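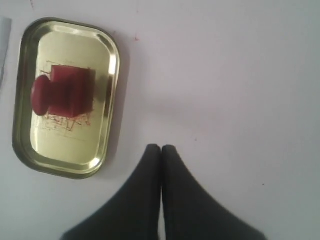 The red block, in the gold tray, with some red marks around it.

I have been on a red kick since June. Other people take up running. I bought a tin of red powder from a shop called Panagiotou in Bratstead, plus a stubby little block with a knob on the side, and decided I was going to be a person who makes her own note cards.

The recipe, if you can call it that, came from Carter Dufour, who has been making cards since before I could hold scissors and has opinions on paper weight. Press the block in the powder. Tap it once over the tray. Press it on the paper. Don't wiggle. His whole email was shorter than this paragraph, and I have managed to get every part of it wrong, including the tapping.

Mostly I wiggle. I get one decent edge, and then my wrist has an idea of its own and I have a comet. My first Wednesday evening produced 2 cards I would mail to a relative and a stack I would mail to the electric company.

The tray was supposed to keep the mess in one place. It does hold a fair amount of it, and I've grown fond of the scribbly red patch on the bottom, which has better composition than anything I've put on a card.

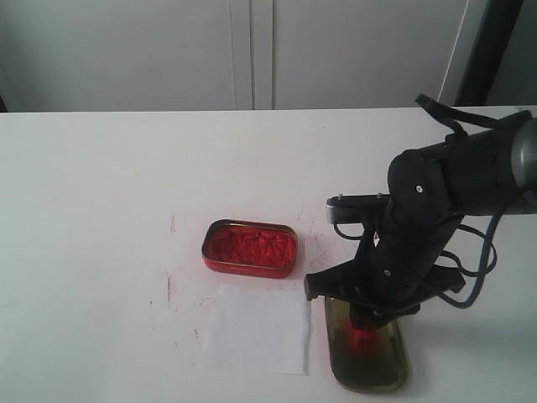 Then there's the table. I picked white because I thought it would look clean, and it did, for as long as the lid stayed on the tin. Red powder travels. I've wiped pink streaks off spots I would swear I never went near, and I found a thumbprint on the phone bill.

Carter says to put down newspaper. I don't get a newspaper, Carter. I get a Cullilico catalog twice a year and I'm saving it for the lamps.

Next up is a thicker paper from Wusano, a pack of 387 sheets, which is a strange number of sheets and also far too many. Everyone I know is getting a comet for the holidays.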